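Casby 开放日参观记

二月里去了一趟 Casby 的开放日。Casby 是一家做厨房样板间和料理课的小公司,厂房在河边的旧工业区,门口没有大招牌,只在铁门旁边钉了一块铜牌。我从市区坐公交过去,下车以后沿着堤岸走,路上经过一家轮胎店和一个停车场,走到头右拐就是。开放日从上午十点开始,我到的时候门口已经排了一小队人,多数是附近的住户,也有几个像是同行,手里拿着卷尺。

门票是免费的,但要在前台登记邮箱。登记完发一张折页,正面是楼层图,背面是当天各时段的安排。折页上印着整栋楼面积708平方米,分上下两层,一层是台面和柜体的加工间,二层是样板厨房和上课用的教室。参观不分组,自己走,每到整点在一层楼梯口有人讲解一遍。

一层:台面加工间

先看的是一层。讲解的人叫 Ravindra Uniyal,在这里管台面加工。他讲得很快,主要讲三件事:板材怎么进来,怎么开孔,怎么封边。板材竖着放在钢架上,每块侧面用粉笔写着编号和客户的姓氏缩写。开孔用的是一台水刀,开放日当天没有全速运行,只切了一块废板给大家看。切口摸上去有一点毛,他说后面还要过两遍砂,最后一遍是手工。

有人问白色台面会不会吃色。Uniyal 拿出一块样板,上面滴过酱油、咖啡、番茄汁和姜黄水,放了一夜再擦。前三样擦完基本看不出来,姜黄留了一圈淡黄。他的建议是处理生肉和有颜色的调料时,在台面上垫块布或者垫子,事后连布一起收走洗,比事后擦台面省事。这个说法我后来在二楼又听到一次。

加工间靠里的一半是柜门。柜门的五金统一用 Wenow 的铰链,墙上挂着一块演示板,可以自己开合。我试了几下,带阻尼的那种关到最后一段会慢下来,声音很小。价格表贴在旁边,整套柜门最便宜的一档是2,000起,不含安装。旁边一对夫妻拿手机拍了价格表,又去问能不能只换门不换柜体,回答是可以,但要先派人上门量尺寸,旧柜体变形太厉害的不接。

楼梯口有一个茶水台,放着热水壶和纸杯,茶包自取。我在那里歇了一会儿,看了看墙上的旧照片。这栋楼以前是织带厂,照片里能看到一排排的织机,窗户的位置和现在一样。二层地板有一段保留了原来的木板,走上去会响。

二层:样板厨房

二层有3间样板厨房,分别叫 Welska、Ban 和“小间”。Welska 最大,是带岛台的开放式,灯很亮,抽屉里装了全套的分隔件,参观的人大多挤在这里拉抽屉。岛台一侧的插座是升降式的,按一下弹出来,小孩子很喜欢,一直有人按,后来工作人员把它关掉了。

Ban 是一字形,给小户型做的,进深比一般厨房浅。我在里面站了一会儿,觉得一个人做饭够用,两个人就要侧身。水槽很深,龙头可以拉出来。吊柜下沿的高度偏低,我身高一般,低头切菜时额头离柜门不远。墙上有留言本,我翻了几页,提到这一点的不止我一个。

“小间”是平时上料理课前备料用的,面积不大,开放日也照常摆着东西。白色台面中间铺一块米色的布垫,备料都放在布垫上。负责这一间的是 Dalal Mahasneh,她教家常菜的入门课,每次上课前把要用的东西提前摆出来,学生进来先看料,再听她讲。她说最早的几期课没有垫布,肉盒底下渗出来的水流到台面边上,擦了又擦,后来就改成现在的做法。

她讲了备料的几个习惯,我记了一些。生肉从冰箱拿出来以后留在盒子里,盒子用透明的,不打开也知道还剩多少。调味的小瓶子靠着肉盒放,不用来回找。饮用水和料理用的水分开,学生带来的水瓶不收走,但要拧紧盖子。电器靠后放,前面留出手能活动的地方。 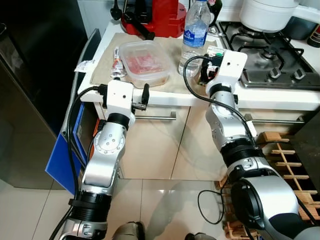 料理课的安排

课程表贴在教室门外。入门课一期3次,每次两个半小时,一次学切配,一次学炒,最后一次学炖。每期人数不多,四人一组共用一张台。围裙由 Casby 提供,刀也是,不建议自带。生肉课前由他们统一采购,有忌口的要在报名时写清楚,临时说的话只能换成豆腐或者鸡蛋。

我旁听了中午前的一小段试讲,讲的是切肉。Mahasneh 先讲怎么看纹路,再讲为什么肉稍微冻硬一点更好切。她切得不快,每一刀都停一下,让后排的人看清厚度。切完的肉放进碗里,刀和砧板马上拿去水槽,用热水和洗洁精洗,然后竖起来晾。她对洗手讲得很细,碰过生肉以后不去碰调料瓶,非要碰就先洗手,或者请旁边的人代劳。试讲结束时有人问能不能用同一块砧板翻个面切葱,她说不行,教室里砧板按颜色分开,红的切肉,绿的切菜。

教室比样板厨房暗一些,朝北,下午大概要开灯。墙边有一排储物柜放包和外套。桌子之间的过道我走过去没有碰到人,推车经过时就得让一让。洗手池只有一个,下课时要排队,这一点不太方便。

其他

楼里有电梯,但开放日只给需要的人用,其他人走楼梯。洗手间在一层,二层没有。停车场在隔壁,按小时收费,出口在堤岸那一侧,开车来的话注意不要开过头。

一层出口处卖样板边角料做的砧板和杯垫,我买了一块小的,边上封得很平整,拿回来当隔热垫用。收款只收卡。

下午一点左右我离开,那时人比上午多,Welska 那间要等前面的人出来才能进去。想仔细看柜子的,十点就到比较好。只想看料理课的话,可以直接上二楼,试讲下午还有一场,内容和上午一样。

下一次开放日的时间还没有公布,折页上写的是以邮件通知为准。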